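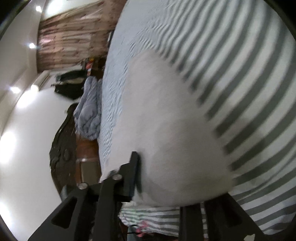
Subject: Re: Pinch report from the bedding task, interim hold on hand-held grippers

To all sites, Cludbridge and Morkport:

Thank you to those who replied to the first notice. The safety office has now gone through the February records, and this message replaces the earlier guidance.

Gaetano Rinaldi wrote:

> During the pillow portion of the bedding task the right jaw of one
> hand-held unit failed to open when the trigger was released. The
> operator reached in with the free hand to clear the fabric and the
> jaw let go. Result was a pinched fingertip, no broken skin. The unit
> was tagged and is on the shelf at Cludbridge. Do we stop the task
> or only pull the unit?
>
> Gaetano

The task is on hold at both sites until the checks listed further down are complete. Pulling the single unit is not sufficient. Of 1253 recorded grasps on bedding, 27 show a jaw that stayed closed after release, and they come from more than one unit.

Renzo Santoro took the tagged unit apart at Cludbridge. He found lint wound around one pivot screw, under the head, where it cannot be seen without removing the screw. The trigger spring was within its limit. Deming Qian repeated the fault on the bench by packing lint into the same joint — it stuck on the second pull.

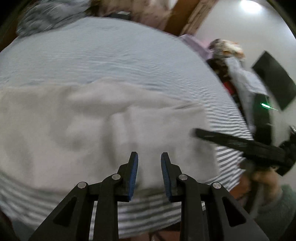
Lint is therefore being treated as the cause, and towels as the most likely source. Our cleaning schedule was written for boxes and kitchen items and calls for a wipe of the pads only. That leaves out the joints. On the units used for towel work there are four silver pivot screws, spread across the arms behind the blue pads, and each of them must now be cleaned. The same work is often done with two grippers over one bed, and a second person's hand may be close by when a jaw releases.

Before a unit returns to use:

1. Remove, clean and refit every pivot screw. Record the unit number.
2. Open and close the jaws 2 times with no fabric present, then again on a folded towel.
3. Confirm that the operator has read the revised release procedure. A stuck jaw is cleared with the unit set down and the free hand kept away from the jaws.

Ubaldo De Luca will sign off units at Morkport. Cludbridge units go to Renzo. Please send completed sheets to me and copy Gaetano, whose prompt report is appreciated.

Gerardo Russo
Safety Office, Dakcombe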